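The small shop counter, and how to get it wrong

What sits beside the till matters more than the window. August 26, 2025

I spent March standing at other people's counters. Eighty of them, 80 shops, mostly corner places, a few chemists, one garden centre with a very good cake cabinet. Notebook in one hand, coffee in the other. My question was a dull one. What do you put next to the till, and on what?

Everybody has an answer. Few have thought about it for longer than it takes to unpack a delivery.

Take Janjua, a newsagent on a steep street with a bus stop right outside. Tiny. You could touch both walls. The counter used to be a heap, chewing gum on top of phone cards on top of lighters, and a charity tin holding the lot up. Then came a clear-out. One stand, one tray, a stretch of bare counter to put your shopping down on. Takings on counter sweets went up, they told me, and the queue moved quicker too. People could see what there was. They also had somewhere to rest a pint of milk while they hunted for change.

Clear plastic steps, then. You know the ones. They have been around for ever and are still hard to beat. No colour to fight with the packets, no fuss, wipe them down at closing. The trouble is what goes on them. A step is only as deep as it is, and a chocolate bar laid the wrong way will hang over the edge and get knocked off by a sleeve. Lay it along the step. Logo up. Done.

Boxes are harder. A small box standing up shows its front to the customer and its top to whoever is serving, and often the maker has put the nice lettering on one and the barcode on the other. Turn it round, look at it from the wrong side of the counter, turn it again. It takes five seconds and hardly any one does it.
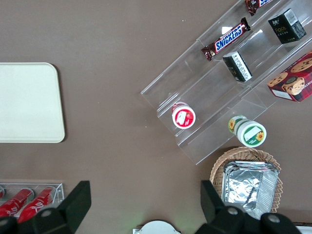
Chocolate on the top step, small black boxes beside and below, plenty of counter left over.

Mixing is where shopkeepers fall out. One camp says food with food, full stop. The other says a counter is for things you forgot you wanted, so a Snickers next to a little glossy box is fair enough. I started in the first camp and have drifted. At Heka, a gift shop near a railway station, the mixed stand outsold the all-sweets one by 5 to one over the same fortnight. Small shop, odd location, make of it what you will.

What does look bad is mixing with no thought for colour. Dark wrappers and dark boxes together can look smart but they can also turn into one brown lump, specially on a brown counter. Something red pulls the eye. A biscuit box will do it. Low down and to one side, so it doesn't hide the rest.

Now trays. A plain cream tray is the most useful thing on a counter and the first to be filled with rubbish. Receipts, pens, a dead battery, somebody's hair clip. Fesomport, a deli with a marble counter and prices to match, has a rule that the tray is empty unless a customer's coins are in it. Strict. I like it. Coins go down, change comes back, nobody is fishing pennies off a polished surface with their nails.

Rounded corners, by the way. Square ones trap crumbs.

How much should all this cost? Not a lot. I priced a full counter kit at Wukico, the shopfitting people, and it came to £366 with delivery, which bought far more than any small shop needs. Strip out the leaflet holders and the spinning thing for key rings and it was £179. Steps, tray, a few price tickets. I would drop the tickets as well and write on card.

Dust is the last bit, and the bit that gets skipped. Clear plastic looks lovely on day one. Under shop lights, a fortnight on, you see every thumb. Soft cloth, warm water, drop of washing-up liquid. Not kitchen roll, it scratches, and not the blue window spray either. Take everything off first. Yes, everything. It's also the only time you will notice that the bars at the back went out of date.

Janjua does theirs each morning before the papers come in. Cloth over the shoulder, radio on, steps wiped and restocked before teh first bus. I bought a chocolate bar on my way out. Top step, nearest the till.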